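Household Task Gallery: Clearing and Setting Down

Grastmont Center for Applied Automation
Published November 24, 2023

The Center presents a short gallery from its continuing review of household work by machine. The review asks a plain question: which ordinary chores can a robot arm be trusted to carry out in a home or a small shop at the present time? Clearing a table, putting items back where they belong, and sorting goods on a counter are tasks that most people finish without thought. For a machine, each one is a series of separate decisions about where to reach, what to grip, and how firmly to hold it.

The work shown on this page belongs to the tabletop portion of the review, which is directed by Bianka Dobos. It is carried out in simulation. Rooms, furniture, and household goods are built as computer models, and the arm is operated within them under the same limits of reach and joint movement that would apply to the physical equipment. A task is brought to the Center's test kitchen only after it has been completed in simulation to the satisfaction of the review staff.

Plates receive particular attention in this portion of the review. A plate is wide, thin, and low to the surface, and a two-fingered gripper has very little to take hold of. The usual approach is to close on the rim, and that requires the fingers to come down close to the tabletop without striking it. Rims with an uneven edge add a further difficulty, as the point of contact changes with a small turn of the plate.

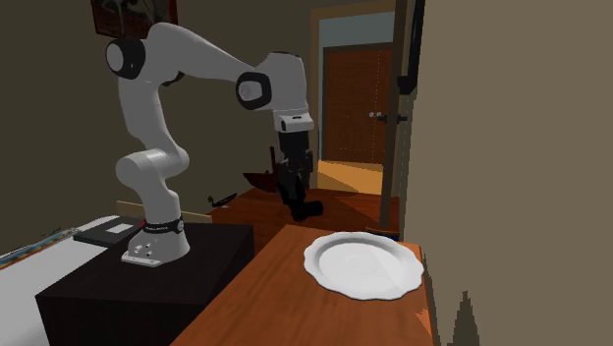
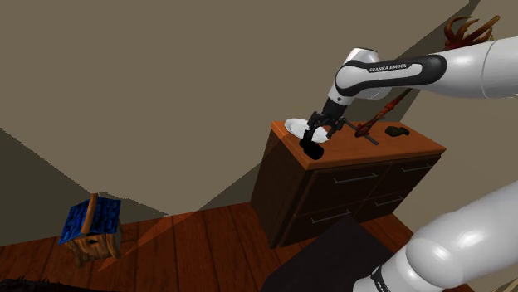

Simulated tabletop tasks. A white arm with a black gripper works near a scalloped plate, on a wooden table in the first picture and on a four-drawer dresser in the second.

Each task in the tabletop portion is attempted 20 times, with the starting position of the goods changed between attempts. Staff record whether the item was reached, whether it was held, and whether it was set down in the intended place. An attempt that ends with the item in the right place but with other goods pushed aside is recorded as incomplete. This rule was adopted at the request of Drimano, a housewares retailer that advises the Center on shop-floor work and that considers a disturbed display to be a failed one.

The review has reached the following position on the chores studied so far.

Picking up a single item from a clear surface. Suitable for supervised use. Results are steady when the item is of a size that fits between the fingers and stands apart from its neighbors.

Clearing a crowded surface. Not yet suitable. The arm may lose its view of one item while reaching over another, and long or branching shapes are often gripped at a point that leaves them badly balanced.

Moving plates and shallow dishes. Suitable for further study. Lifting by the rim is possible, though stacking is not yet reliable enough for use with breakable ware.

Opening and closing drawers. Suitable for supervised use where the drawer has a bar handle. Knobs and recessed pulls remain under review.

The Center wishes to state clearly that success in simulation is not a promise of success in a home. Modeled surfaces do not become greasy or worn unless they are made to do so, and modeled goods do not chip. Chi-keung Tang, who oversees the transfer of tasks to the test kitchen, has asked that readers treat the positions above as guidance for planning and not as a basis for purchase.

The next stage of the tabletop portion begins in December. It will extend the study to pantry shelves and to a small sales counter supplied by Altıntaş. The library of modeled household goods will be enlarged to 300 items, with more soft and irregular shapes than at present. Scheduling and record keeping for this stage will be handled through Prodatero, the Center's task management system.

Schools, retailers, and care providers may request the written report on the tabletop portion from the Center's publications office. Requests should name the chores of interest and the kind of setting in which they are performed. Pictures on this page may be reproduced for teaching purposes with credit to the Grastmont Center for Applied Automation.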